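Mount Varkasska is a mountain in the hills north of Flirville. It is the highest point of the Hung Range and is usually climbed from the east, starting at the Tallow Creek car park.
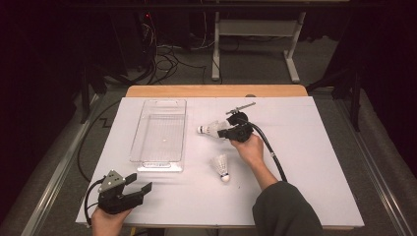
The summit is a bare dome of pale granite with a cairn at its centre. The first recorded ascent was made in December by Mei-kuen Hsieh and Yu-ting Mak, who followed the east ridge. The standard track is 13 kilometres return and climbs 500 metres.

The west face is steeper and has loose rock in the upper gully. Snow can lie there well into spring. Water is available at Tallow Creek but not above the treeline. 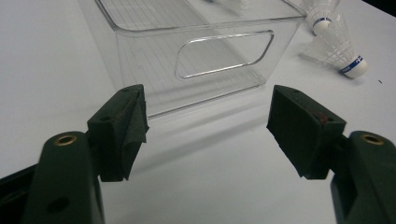
Shuttlecocks and a clear plastic bin on a white tabletop.

Camping is allowed at the saddle, 213 metres below the summit, for groups of up to 10.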